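How to Season a Plain Weeknight Soup Without a Recipe

Posted 2022-09-13 by Xiomara Kincaid

I make soup all winter long, and from November on there is pretty much always a pot going at my house. People ask me for the recipe and I never have one to give them (sorry!). What I do have is an order I follow for the seasoning, and once you've got that down you can use up almost anything in the fridge.

Start with the onion. One big one, chopped small, in more butter or oil than feels polite. Put a good pinch of salt in right away and keep the heat low. Give it 10 minutes. I know, you want to rush it – I rushed it for years and my soups tasted like hot water with vegetables in it.

Next come the dry spices. Push the onions to the side, drop the spices into the fat, and stir until you can smell them from the doorway. For carrot or squash I use cumin and a little coriander. For beans it's smoked paprika. For potato leek, just black pepper and a bay leaf, and I go heavier on the pepper than you'd think.

Now the vegetables and the broth. Cover everything by an inch, bring it up to a simmer, and leave the lid tilted. Taste the broth when it goes in so you know how salty it is to begin with. The boxed kind I buy at the Grusness market is very salty, so I cut it half and half with water.

While it simmers I get the table ready and hunt for the bread knife, which is never where I left it.

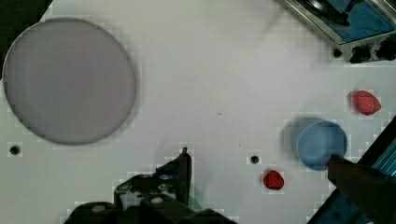
The big gray plate, ready for bread.

Once the vegetables are soft, taste again. Flat? Add salt, a pinch at a time, and stir between pinches. Still flat? Then it wants something sour. Squeeze in some lemon, or use 2 teaspoons of cider vinegar for a full pot. My aunt in Lestthorpe uses the juice from the pickle jar and I have come around to it, especially with potatoes.

If you went too far with the salt, add a peeled potato's worth of chunks, more water, and another 7 minutes or so of patience after they soften. Cream helps too. If it's too sour, stir in a little honey.

Blend it now if you're going to blend it, and taste one more time. Smooth soups always seem to need a bit more salt than chunky ones.

Fresh herbs go in off the heat, right before you ladle. Dill, parsley, chives, whatever is hanging on out back. Leftovers keep for a few days in the fridge, and I squeeze in fresh lemon when I reheat them.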